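Re: [erncombe-users] arm stalls on lids, then drops them

Hwa-young Ok wrote:
> Has anyone else had the Gagnon arm just quit while putting a lid on?
> Ours gets the lid over the box, starts to press, and then the gripper
> opens and the lid goes flying. No error on the screen. Restarting
> helps for a while. Is it the gripper or is it us?
> Hwa-young

Hi Hwa-young, and hi all,

It's not just you! We had the same thing most of February and I was ready to send the gripper back. What fooled me is that the log does have the fault in it, it just never makes it to the screen. Go into the Fasta controller, open the motion log (not the event log, I wasted a whole evening in there) and look for "contact limit" right before the gripper opens. We had 14 of those in one afternoon.

So the arm was tripping its own force limit. Ours was set to 55 newtons from the factory, and our lids want more than that at the corners before they'll snap down. The arm hits the limit, decides it has bumped into something, and lets go. Letting go is the part I really don't like, and I'll get to that.

The other half of it was our demos. I went back through the toy tidying set, the one we teach the lid motion from, and people put lids on with both hands, one on each side, leaning in. We have one arm. It was copying half of a two-handed push, so all the force went in on one side and the other side popped up.

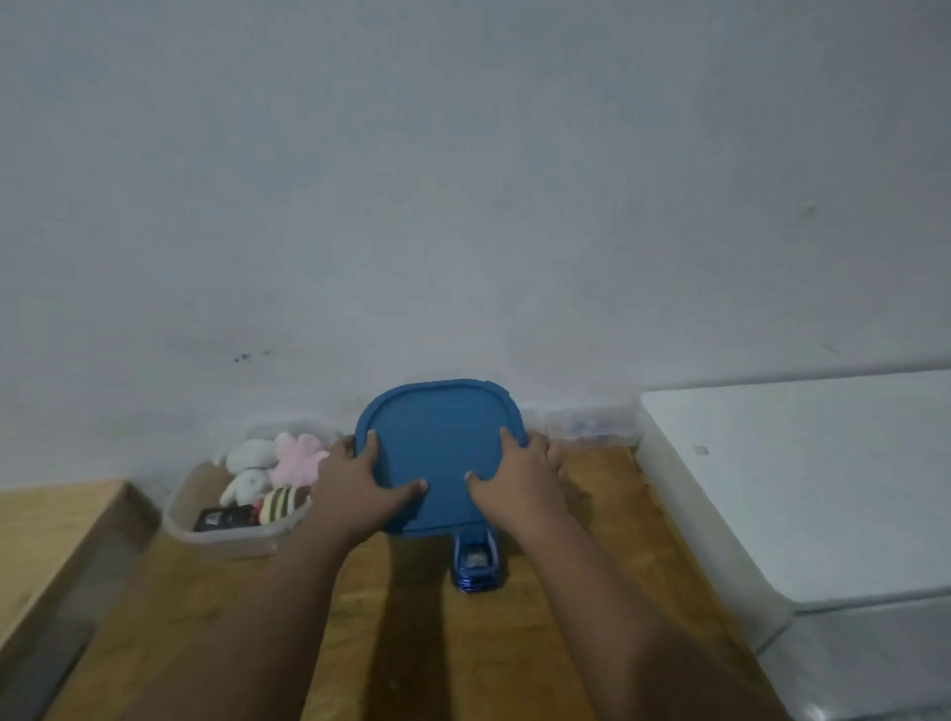

Blue lid, both hands on it, toy bin alongside. Posted by Nkechi Garba

Look at the toy car at the near edge of the lid, too. Our tracker loses small things once they're partly covered, and on two of our runs the arm pressed down with a block still under the lid. That one also logs as a contact limit, so please don't do what I did first, which was crank the limit way up and call it fixed. It pushed right through the warning and cracked the lid. If that had been somebody's fingers I'd be writing a very different email.

What's working for us now: limit back at 55, four small presses going corner to corner in place of one big one, and a 300 millisecond wait after each one so the reading can settle. On a contact limit the arm now holds still and keeps its grip until one of us clears it. That setting is called "hold on fault" and it was off on ours. Check yours before you run it again - I mean it, even if you change nothing else.

I've done roughly 10 full sessions like this on Elia (our older arm, yes she has a name) and no flying lids so far. She still stalls now and then on the stiffest lid and I haven't figured out why.

Can you send me your motion log from a bad run? And which firmware are you on?

Nkechi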